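Filed under: Textiles & Home Life

4. What people told us about their floral bedding

I started this part of the study thinking people buy flowered blankets because they like flowers. That was a bit naive of me! Of the 862 answers we got back from the Pokana and Motaung surveys, a lot hardly mentioned flowers at all. People wrote about their grandmothers, about wedding gifts, about a shop that closed years ago, and (this came up all the time) about what hides a coffee stain.

Brown roses with blue or gray leaves on a cream ground are what I've been calling the "muted garden" group, and Figure 4 shows the kind of print I mean.
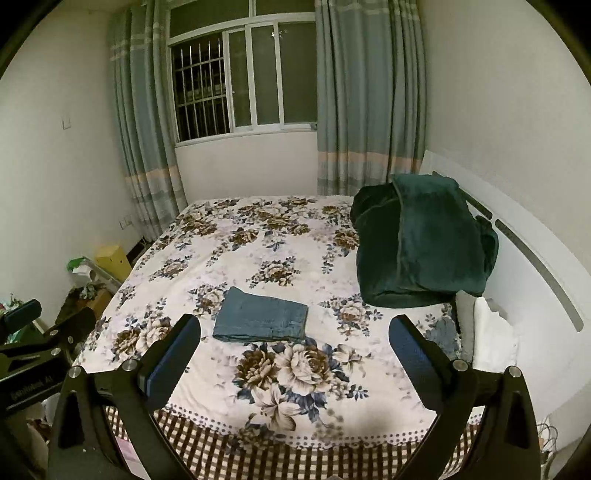
Figure 4. Muted garden print on a bed blanket, with roses, lilies and leaves.

Age didn't matter nearly as much as I'd guessed. I had put money on the younger households going for plain covers, and I lost it – Tamer Mansour collected his winnings in June. What did matter was who had picked the blanket. If it came as a gift, it was far more likely to be floral, and people kept it longer, even when they told us they didn't much care for it. One woman in Plandside had been given hers in 2000 and still put it on the bed every winter, under protest.

I also asked about bouquet size, and I'm less sure what to do with those answers. Big bouquets got called "old-fashioned" and "cozy" in the same sentence, sometimes by the same person, so I've coded them both ways and left the argument for Section 8.
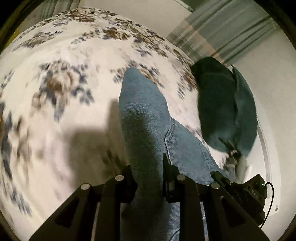 Zinhle Cele read a draft of this section and told me I was making too much of the gifts, that in her family you bought the blanket yourself and then said your aunt gave it to you. I went back to the Motaung forms after that, and we never asked how people knew where a blanket came from. The Holemer round will have that question in it.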